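Laundry basket

A laundry basket is an open container used in the home to hold clothes and household linen before or after washing. It is distinguished from the laundry hamper, which is usually taller, often has a lid, and tends to stay in one place. A basket is meant to be carried, and most have handles or a rim shaped to be gripped from both sides.

Materials and construction

Baskets were traditionally woven from willow, cane or split wood. Woven baskets let air through and were strong for their weight, but the ends of the rods could catch on knitted fabric, and many were lined with cotton cloth to prevent this. Wire baskets with a coating were used in some shared laundries, where they could be stacked wet without harm.

Moulded plastic has largely replaced these materials for everyday use. A plastic basket is made in one piece, does not soak up water and can be wiped clean. The sides are nearly always perforated. The holes save material and weight, let damp air escape and make it possible to see what is inside without turning out the contents. Grid patterns, long slots and rows of round holes are all common. A solid base is often preferred, as it keeps drips off the floor between the machine and the line.

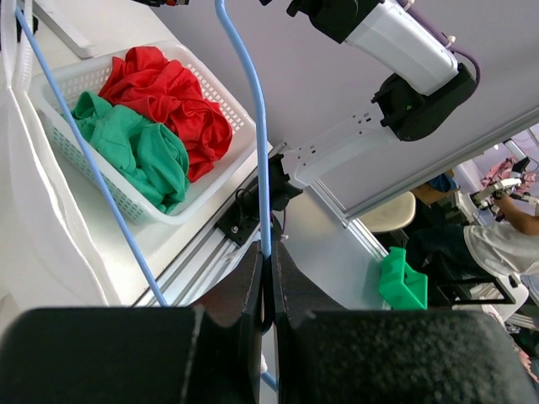

Small baskets suited to a few garments are often used for a single stage of the work, such as moving shirts from the dryer to the place where they will be hung. Larger ones hold a full machine load. The Furbridge pattern, a rectangular plastic basket with a turned-over rim, was sold in both sizes, and the smaller was made to sit inside the larger for storage. Round baskets are easier to carry on the hip — rectangular ones fit better on shelves and on top of machines.

Use in sorting

Dirty laundry is commonly sorted by colour, by fabric and by washing temperature. Whites are kept apart from strong colours, and new red or dark garments are often washed alone the first few times in case the dye runs. Households with enough room may keep two baskets or more for this purpose. Others use one basket and sort the load on the floor or on a table just before washing.

After washing, the basket has a different job. Clothes left in a heap hold their creases, and cotton jersey, of the kind used for T-shirts, will crease heavily if left bunched up while still damp. For this reason many guides advise shaking out each garment as it comes from the machine and laying it flat over the rim, with the heaviest items at the bottom.

Emptying the basket

Clothes are taken from the basket to be pegged out, laid on an airer, folded or put on hangers. Hanging is usual for shirts, blouses and anything with a collar. T-shirts may be either hung or folded, depending on the space available.

When a hanger is used, the garment is first turned the right way out and the shoulders are found. With a T-shirt the hanger is generally passed in from the bottom hem, which avoids stretching the neckband. A polo shirt can be unbuttoned at the placket and the hanger put in from the top. The shoulder seams are then set level on the arms of the hanger and the front is smoothed down by hand. Thin wire hangers take up little space on a rail but can leave marks at the shoulders of heavier knits, and they are easily bent out of shape. They also tend to catch on one another when several are picked up together.

In Household Linen and Its Care, Evaristo Galindo recommended emptying the basket completely before hanging anything, so that matching items could be dealt with together. Yatziri Sandoval, writing later for the Barajas home economics series, preferred to work straight from the basket one garment at a time, on the grounds that a cleared table soon fills up again.

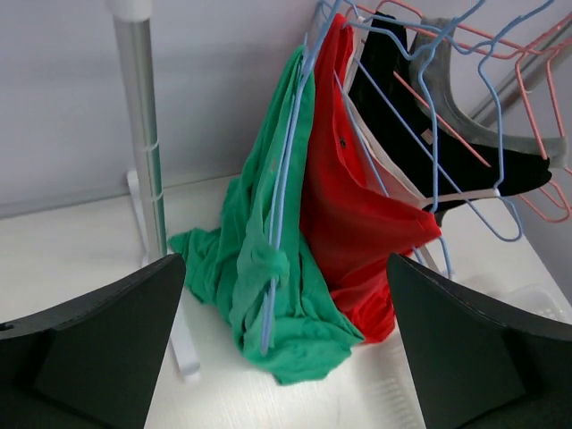 Sizes and capacity

Capacity is normally given in litres, although makers measure it in different ways, some to the rim and some to the lowest point of the handles. A household basket is usually around 600 mm long. The Hestico range was graded by length only, while Haturden marked its baskets with a model number moulded into the base; the best known of these, the 2634, had handles at the short ends and feet that raised the base clear of wet floors.

See also

Airer
Clothes hanger
Clothes peg
Laundry hamper
Laundry symbol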